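Kategorie: Basteltipps / Papier & Stempel

Stempel reinigen und lagern, damit sie lange sauber drucken

Klarsichtstempel aus Polymer verlieren mit der Zeit ihre Haftung am Acrylblock. Meistens liegt es an Farbresten und Papierstaub. Lauwarmes Wasser mit einem Tropfen Spülmittel reicht zum Reinigen aus. Den Stempel zwischen den Fingern leicht reiben, abspülen und mit der Rückseite nach oben auf ein fusselfreies Tuch legen. Küchenpapier hinterlässt Fasern.

Gummistempel auf Holz gehören nicht ins Wasser, der Kleber löst sich sonst. Ich nehme ein feuchtes Mikrofasertuch und drücke den Stempel ein paarmal darauf ab, bis keine Farbe mehr kommt. Für feine Linien geht eine alte, weiche Zahnbürste. 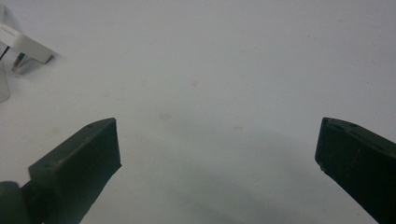 Permanente Tinte braucht einen Reiniger auf Lösungsmittelbasis. Der von Halleo funktioniert bei mir gut, er sollte aber nicht länger als 3 Minuten auf dem Gummi stehen. Bei Polymerstempeln vorher an einer Ecke testen, manche werden davon klebrig. Verfärbungen, die nach dem Waschen bleiben, stören den Abdruck nicht.

Zum Aufbewahren verwende ich Klarsichthüllen mit einem Stück festem Karton darin, 20 Hüllen pro Kasten. Mehr passen zwar hinein, dann drücken die Motive aber aneinander und verformen sich. Stempelkissen immer waagerecht lagern, Pigmentkissen mit dem Deckel nach unten. Alles weg von Heizung und Fensterbank, Polymer vergilbt in der Sonne schnell.
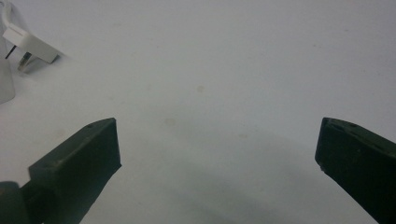 Plundolska
Redaktion Papier und Karten

Wenn der Abdruck trotz sauberem Stempel fleckig wird, hilft eine dünne Moosgummiplatte unter dem Papier. Neue Stempel haben oft einen leichten Film von der Herstellung. Einmal mit einem weißen Radiergummi darübergehen, dann nimmt die Fläche die Farbe gleichmäßig an.

Beim Papier kommt es auf die Oberfläche an. Für Hintergründe genügt glattes Papier mit 90 Gramm, für Motive, die später ausgeschnitten werden, nehme ich 115 Gramm. Die Kartenbasis selbst sollte deutlich schwerer sein. Stark strukturierte Bögen schlucken feine Linien, da lieber ein flächiges Motiv wählen.

Eingetrocknete Kissen mit Nachfülltinte derselben Sorte auffrischen, tropfenweise, und über Nacht geschlossen liegen lassen.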